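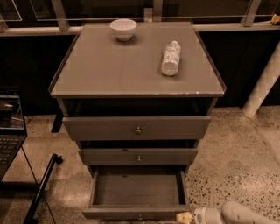 The Lokora drawer cell is a single-arm manipulation cell at the Druldale workshop in Londulthorpe, used to rehearse the opening and closing of household furniture. It consists of one fixed arm, one target cabinet, an operator's laptop and a camera at head height. The name is also given, loosely, to the set-up routine written for it. The target is a wooden cabinet with three drawers, each fitted with a small round knob at the centre of its front. In the state known as "all out", every drawer is pulled out to some degree and the bottom one furthest, so that its empty interior is open to the camera. Loose items, such as a bowl and a bottle laid on its side, may stay on the cabinet top during checks, provided they are clear of the arm's path. The gripper tip is brought to the right-hand end of the bottom drawer's front panel, a position the routine calls the corner touch.

Layout

The cabinet stands directly on the floor and is not bolted down. Its place is fixed by two strips of tape under the rear corners, renewed when the edges lift. The arm reaches in from the right as seen by the camera. Cables to the laptop are kept on the opposite side. An earlier layout, with the arm behind the cabinet, was dropped after the top drawer could not be reached without the elbow meeting the window sill.

Set-up

Set-up begins with the arm powered down and the drawers shut. The cabinet is pushed back to its tape marks and checked for rocking; a card shim is used where the floor is uneven. The arm is then powered, homed and moved at low speed to the corner touch on each drawer in turn, working from the top. The operator records the joint readings at each touch and compares them with the stored set. A difference of more than 4 mm at the tip calls for a new calibration. Smaller differences are entered in the log and left alone.

Pull force is checked last. A spring gauge is hooked over the knob and the drawer drawn out by hand. The limit for any drawer is 8 newtons. A drawer that exceeds it is taken out, and its runners are brushed clean and rubbed with candle wax. Oil is not used, as it collects dust and marks the wood.

Maintenance

The gripper tips are wiped before each session and replaced after 300 hours of running, or sooner if the gripping face has hardened. Replacement requires two screws and a fresh tip offset, entered by hand. Knobs work loose more often than any other part of the cabinet and are tightened weekly – a loose knob turns in the grip and gives a false reading of slip.

The arm's wrist cover is removed twice a year for inspection of the cable loop. Wear has been found mainly on the inside of the bend, where the cable rubs against the housing. The current clip, designed by Garba Nwosu, holds the loop away from the housing and can be fitted without disconnecting the cable.

Known faults

Fault 218 is the most frequent entry in the log. It is raised when the wrist load passes its limit during a push, and usually means that a drawer has met its stop or gone in crooked. The arm must be backed off by hand control before the fault is cleared, as clearing it under load can cause the tip to jump.

A slower fault, drift of the corner touch over a long session, was traced by Naa Wumbei to the cabinet creeping backwards under repeated pushing. The rear stop block added on 2021-01-30 reduced the creep but did not remove it – the tape marks are therefore still checked at every break.

Related cells

The Hao cell, in the same workshop, uses the same arm controller with a hinged-door target. Its tip offsets are stored separately and cannot be copied across.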